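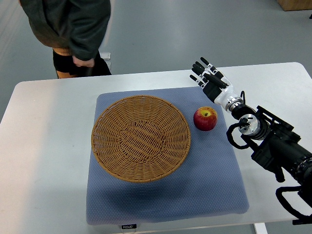

Londell, July

Community Help Desk > Shared Rooms and Furnishings > Surfaces and Care

Padded mat under a wicker basket on a white table: will not lie flat, and is it suitable?

Posted by Lusano Center, Activities Office
Status: open to replies

Our office is responsible for the furnishing of the ground-floor activity rooms at the Lusano Center. The rooms were refitted last year with white rectangular tables that have a slightly glossy top and rounded corners. They are pleasant to work at and easy to wipe down, but the finish shows every mark. In room 13 we have recorded fine curved scratches on two tabletops, and we believe they come from the round woven baskets in which materials are handed out. The baskets are slid from one seat to the next instead of being lifted.

As a temporary measure we have placed a square blue-grey padded mat on the table and stand the basket on it. The mat has a fine dotted texture and a small black label at the front reading FOJO. It was already in the building and came to us without packaging or care instructions. A basket placed on it no longer touches the tabletop, and to that extent we are satisfied.

We would be grateful for guidance on the following points.

The mat does not lie flat. It creases softly across the top, and the front edge bulges. When the basket is set toward one side, the creases become more noticeable on the other. Is there an accepted way of flattening a padded mat of this kind without damaging the filling?

We would also like to know whether a padded mat is appropriate for daily use under a basket, or whether a thin felt or cork sheet would be preferable. The rooms are in use from 9 a.m. until the early evening, and our budget line for small furnishings this year has 92 dollars remaining.

Finally, is there any treatment for the underside of the baskets themselves? We would prefer to keep the baskets. Participants like them, and the golden tan color is agreeable against the white tables.

Reply from Wike Furnishings Advice Service

Thank you for the detailed inquiry. We advise a number of public buildings on table surfaces and receive similar requests each summer, when rooms are rearranged.

With regard to flattening, please begin with the gentlest method. Lay the mat face down on a clean, dry surface and smooth it by hand from the center outward. Place a flat board over the whole of it, not only over the creased part, and leave it overnight. Books may be used as weight on top of the board. Books placed directly on the mat tend to leave their own outlines in the padding. Repeat for a second night if needed. Do not apply an iron until the composition of both the cover and the filling is known. As no care instructions came with the mat, we would treat it as unsuitable for ironing and for machine drying.

A bulge along one edge often indicates that the filling has moved. Hold the mat up by the opposite edge, pat it firmly with an open hand, and work the filling back toward the middle with the fingertips. If the bulge returns within a day or so, the filling is probably not stitched down and the mat will continue to behave in this manner. It may still be used, but it should not be expected to look pressed.

On the question of suitability, a padded mat protects the table well while the basket stands still. It is less satisfactory where baskets are moved often, because a soft surface allows the basket to tilt and small contents may spill. For a table at which people reach in and out of the basket all day, we generally recommend a firm felt sheet of 3 millimeters, cut somewhat larger than the base of the basket. Felt may be bought by the length from most fabric suppliers, and your remaining budget should be sufficient for several tables, although prices should be confirmed locally.

Whichever material is selected, please lift it and wipe the table beneath it at the end of each day. Grit that collects under a mat will scratch a glossy finish as readily as a basket will. We have seen tables in which the only damaged area was the square under the protective mat.

Reply from Leditz Craft Rooms

We have wicker baskets too. Felt pads stuck on the bottom do not hold, they fall off in a week. We sew ours on. A strip of felt around the base, with strong thread passed through the weave, has lasted since last fall.

Also check the bottom of each basket for cane ends that stick out. Trim them with side cutters and go over them with fine sandpaper. That was our whole problem on two tables.

We never had any luck with cushions on tables. People sit on them.

Reply from Londell Public Rooms, Facilities Section

The previous replies are sound, and the remarks below are offered in addition.

We would draw attention to color transfer. A dyed fabric left for long periods on a white surface may leave a tint, particularly if it has been put down damp. Before the mat is used permanently, press a damp white cloth against a corner of its underside for a minute and examine the cloth. If any color appears, the mat should not remain on the table overnight. Our own section learned this with a set of red table runners, and the affected tops were never fully restored.

For routine care, shake the mat outdoors and brush the textured surface with a soft, dry clothes brush. Marks may be dabbed with lukewarm water and a small amount of mild soap, after a trial on the underside. Allow the mat to dry completely on both sides before it is returned to the table.

Wicker should be dusted with a dry brush. It may be wiped with a barely damp cloth when soiled, and should then be dried away from heaters, which make the strands brittle and more likely to split.

As to existing scratches, we do not recommend abrasive cleaners or so-called magic sponges on a glossy top. They dull the surrounding area and make the mark more visible from certain seats. Where the tabletops are removable, it may be possible to turn or exchange them. The supplier should be consulted first.

Our surface care sheet, number 621, covers white and light-colored tabletops and may be requested from the front counter at Londell during opening hours.

Follow-up from Lusano Center, Activities Office

We thank all three offices. The baskets were examined this morning and two were found to have projecting cane ends, which have been trimmed. The cloth test on the mat showed no color. It is now under a board in the storage room, and felt has been ordered for room 13. We will report on the sewn strip once it has been tried.

Status: awaiting update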